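Category: Home & Workshop > Manuals > Palomino dehumidifier

Section 4. First start and drainage

Read this section before you plug in the Palomino for the first time. It covers placement, the two ways of draining the unit, and the first full cycle. Filter care is in Section 6.

4.1 Placing the unit

1. Stand the unit upright and leave it for 40 minutes before connecting it to power. If it was carried on its side, leave it overnight.
2. Choose a level floor. A thick rug will tilt the unit and the bucket may read full too early.
3. Leave 15 inches of free space behind the rear grille and on the side with the drain port. The top vent must stay open.
4. Close the windows and outside doors in the room. Inside doors can stay open, but the unit will take longer to reach the set level.

Note: The Palomino is built for rooms between 41 and 90 degrees F. In a colder basement, frost will form on the coil and the unit will stop to defrost more often.

CAUTION: Do not use an extension cord or a power strip. Do not place the unit in a shower room or within reach of a sink.

4.2 Draining into the bucket

1. Slide the bucket out from the front with both hands.
2. Check that the float moves up and down. It ships with a strip of tape across it. Remove the tape.
3. Push the bucket back in until it clicks. The red light goes out.
4. When the bucket is full, the unit stops and the red light comes back on. Wait three minutes before pulling the bucket so the last drops can fall.

Do not drink the water or give it to pets. It can be used to flush a toilet or wash a floor.
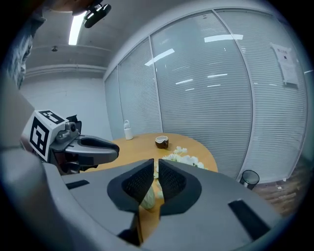 4.3 Draining through a hose

Use this method if the unit will run while you are away. You need a standard garden hose with a female end. A hose is not included. The Nustico drain kit, sold separately, has a short hose and a right-angle fitting for tight spots.

1. Turn off the unit and unplug it.
2. Unscrew the cap from the drain port and pull out the rubber plug. Keep both parts - you will need them to go back to the bucket.
3. Screw the hose on by hand. Pliers will crack the port.
4. Run the hose to a floor drain. It must slope down the whole way, with no loops and no raised sections.
5. Plug the unit in, run it for 30 minutes, and check the fitting for leaks.

Leave the bucket in place. The unit will not start without it.

CAUTION: If the hose end sits under water, air cannot escape and the water will back up into the bucket. Trim the hose or tie it higher.

4.4 First cycle

1. Press POWER. The fan starts at once. The compressor starts a few minutes later.
2. Press HUMIDITY until the display shows 50. Lower settings use more power and are seldom needed in a living space.
3. Press FAN to choose high speed for the first day.
4. Let the unit run. A damp room can take several days to settle, as walls and furniture give off moisture slowly.

The number on the display is the humidity at the unit, and a meter across the room may show something different. If the gap stays large after two days, move the unit closer to the middle of the room.

If the display shows E2, the bucket is not seated. If it shows E4, unplug the unit, wait 15 minutes and start again. If E4 comes back, contact Zedetti service and have the serial number ready. It is on the label behind the bucket.

Section text revised in October by Arnulfo Lozano, Zedetti product support.

271 people found this page helpful
3 comments

We use cookies to remember your product and language settings. Accept all | Manage settings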